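Home | Projects | Reports | About the course | Contact

We use cookies to remember your reading preferences. Accept | Settings

Getting the washing out: a small study of an everyday chore

Household and Design Studies, second-year project report
Submitted Jun 7, 2022

Why we chose laundry

When our group first sat down to pick a subject, we had rather grand ideas, and one by one they fell away as we saw how much equipment they would need. What was left on the sheet at the end of the afternoon was a line somebody had written as a half-serious suggestion: "taking the washing out". The more we talked it over, the fonder of it we grew. Everyone in the group had done it hundreds of times, everyone had a story about a sock found three weeks later, and none of us had ever stopped to think about how it is done, or what makes it pleasant on one day and a nuisance on another.

So our question became a simple one. When a person unloads a washing machine into a basket, what slows them down, and could a small change in the way the room is arranged make it easier?

We worked in the utility corner of Jernow House, a student residence which was kind enough to let us come and go as we liked. We watched 108 unloadings in all, and wrote each one up on a single sheet: where the basket stood, how many times the person bent down, whether anything landed on the floor, and whether they had to go back for something left behind.

The machine and the basket

A front-loading machine asks a good deal of your back and knees. The opening is low, the drum goes further in than you remember, and whatever you have washed tends to settle at the bottom — so that the last few things are always the ones you have to reach furthest for. Small loads were, to our surprise, no kinder than large ones in this respect. With a full drum you can take hold of an armful and the rest follows along behind it, but one or two thin items will lie there in a crumple and have to be fetched out.

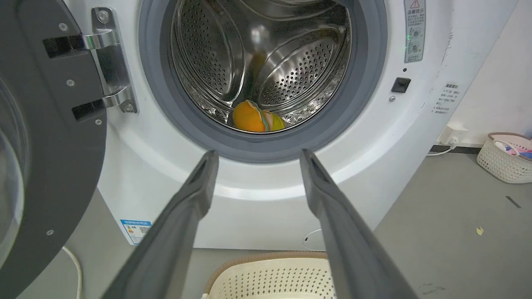
The basket matters more than we had guessed. At the start we lent people whichever basket was to hand, and it was only after the first 40 sheets that we noticed how often the trouble came from where it had been put down. People would set it to one side, out of the way of the door, and then carry each handful across the gap. Most of the dropped items were dropped in that gap. When the basket stood right in front of the machine, close against it, things that slipped simply fell into it, and people seemed a good deal more cheerful about the whole business.

We also came to have opinions about shape. An oval basket sits nicely in front of a machine and can be turned lengthways if there is a wall near by. Holes in the sides are helpful for damp things that may have to wait a while before being hung. A light-coloured one has the further merit that you can see a dark sock in the bottom of it, which sounds a silly thing to put in a report, but it came up on the sheets again and again.

What people told us

After each unloading we asked 4 short questions, and 204 written comments came back to us, some of them only a word long and one of them covering both sides of the paper. The most common complaint was about forgotten items. Several people told us that they now give the drum a turn by hand before shutting the door, and we have all taken up the habit ourselves. The next most common was about floor space, since a corner or a wall close to the machine leaves very little room to kneel.

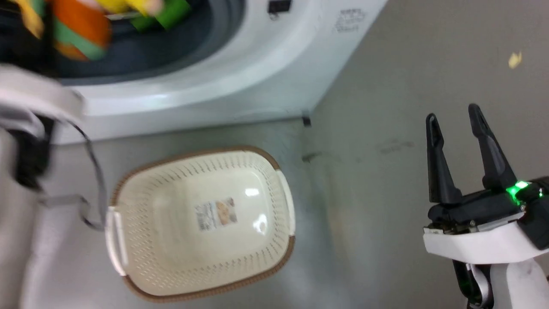

Figure 2. The empty basket on the floor by the machine, with the washing still in the drum.

Changes we tried

Our main trial was a modest one. We marked a spot on the floor with a strip of tape and asked people to put their basket there before opening the door. We called the arrangement Tinora, after a good deal of arguing over names, and the tape stayed down for the rest of the project. Fewer things were dropped while it was in use, though we should be fair and say that people had by then grown used to being watched and may simply have been taking more care.

If we were to do it again in August, when the residence is quieter, we would like to try a low stool as well, and to compare the front loader with a machine that opens at the top. We would also use a thicker tape.

Shared 40 times | 4 comments | Leave a comment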